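Plates get a grey film after drying, how to wash and store them?
Asked in Kitchen & Cleaning, June 2018
1,582 views

Hello all. I have a set of plain white round plates from Pinden, bought in May. We are a family of 5, so they are used every day. After washing by hand I dry them and put them in a pile in the cupboard. When I take them out again, the top side has a thin grey film and sometimes fine grey lines. I can remove it with my finger, but it comes back in a few days.

I use Vurkix liquid, the green one, and warm water. The water in our town is hard. My mother-in-law says the plates are bad quality and I should return them, but the shop wants the receipt and I do not have it anymore.
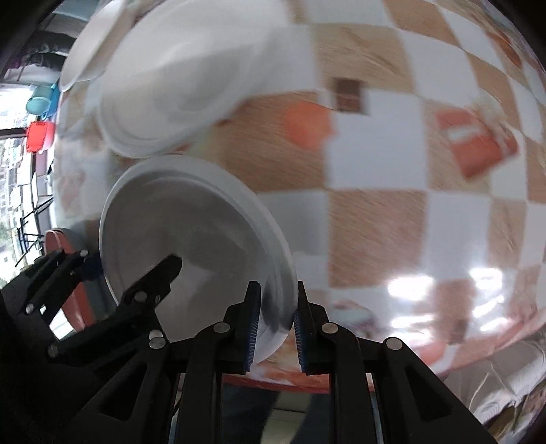

I tried also vinegar in the rinse water. It helped with the film, but the lines stayed. So my questions are: is it the water, the soap or the plates? And is it better to keep them standing in a rack or in a pile? I do not have much place, the cupboard is 70 cm wide and half of it is for pots.

2 answers

Answer 1 (accepted)
I think you have two different problems. The film is from hard water. If it goes away with vinegar, then you can be quite sure of it. Use less soap than now, rinse with clean water at the end, and dry with a towel immediately. If you let the plates dry by the air, the minerals stay on them.

The grey lines are normally metal marks from forks and knives, or from the plates themselves when the rough ring under one plate is rubbing on the next. A paste from baking soda and a little water takes them off. Rub softly and wash after. I had the same on my Draneck plates and it took me one evening to clean all.

For storing, standing is better if you have the place. If not, put a paper napkin between every two plates, and lift them out – do not pull them from the middle of the pile. Check also with your finger the ring on the bottom side. If it feels like sandpaper, the lines will come again.

Answer 2
Buy a dishwasher. I have one from Kwan, no problems with plates since then, over 2,000 washes I am sure.

Comment from the asker: We have no place for a dishwasher, but thank you. The baking soda worked on the first plate, I will do the others on the weekend. The ring on the bottom is a little rough, yes.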